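Winholm Street Survey: Road Surface and Frontages

Gallery page for the April walkover, Helleck section. Notes by Hazem Ouazzani. Entries cover carriageway, edging and adjoining buildings. Condition is recorded by eye only; no cores were taken. Stationing runs from the Radwan junction, in meters.

Station numbers follow the 2000 base plan. Where the plan and the ground disagree, the ground was used and the plan marked up. The curb line between stations 16 and 44 was redrawn this way and the new line is on sheet 83.

Surface terms are the ones used on the Derkia sheets: "worn" means texture loss without loss of material, "patched" means a visible change in tone or finish. Fine cracking is noted but not graded.

Station 44, looking along the road. Asphalt worn, with darker patches and faint cracks. Low concrete curb on the left; stone curb and a rough cobbled gutter strip on the right. Single-story beige building with arched windows, grime along the base of the wall.

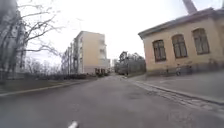

Gutter levels are still to be taken on both sides. The cobbled strip is to be kept in any resurfacing - the new asphalt should stop at its outer edge, with a sawn joint. Plaster repairs are outside this survey and go to the frontage list.

Corrections to station numbers by Sunday, please.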